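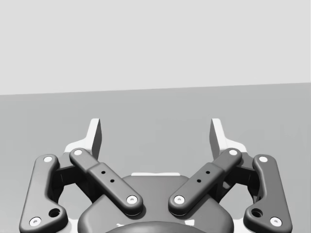

## Ticket 647: Pelport branch, print jobs held in queue after driver update

**Status:** closed, monitoring
**Site:** Pelport, ground floor
**Device:** Furitz mono laser, network attached, second tray fitted
**Opened by:** front desk, 8:20 a.m.

### Reported

Delivery notes sent from Onis sit in the queue as "Held" and never print. Word documents and test pages from the same PCs print normally. The printer panel shows "Ready." Restarting the printer and the PCs made no difference.

### Log

**8:45** Remote session to the print server. 40 jobs held, all from Onis. Spooler service running. Disk space fine.

**8:55** Canceled the held jobs and restarted the spooler. Front desk resent one delivery note. Held again within a few seconds.

**9:10** Compared a held job with a job that printed. The held one asks for tray 4. Furitz numbers the trays on this unit 1 and 2, with the bypass as 3. There is no tray 4.

**9:25** Checked the server update history. The Furitz driver was replaced overnight by the newer package. Under the old driver a request for a missing tray fell back to auto select. The new one holds the job until the tray is available and reports nothing on the panel.

**9:40** Checked the Onis print template. Paper source is set to 4 in the template itself, so changing the Windows default has no effect. The setting probably dates from the previous printer, which had a high-capacity feeder.

**10:05** Called Ó Riain (Onis reseller). They confirmed the template can be edited on site and does not need a new license key. Back up the template folder first.

**10:20** Backed up the folder. Changed paper source from 4 to "Auto." Restarted the Onis client on one PC. Test delivery note printed from tray 2, correct size, no hold.

**10:50** Restarted the client on the other front desk PCs. Resent the morning's delivery notes. All printed.

**11:30** Page count on job 158 was short by one page. Resent, printed complete. Could not reproduce.

### Cause

Invalid tray number in the Onis template, exposed by the driver change.

### Follow-up

- Old driver package kept on the server until the end of November.
- Driver updates for this queue set to manual.
- Return note and invoice templates still to be checked for the same setting.
- Reopen this ticket if another short job is reported.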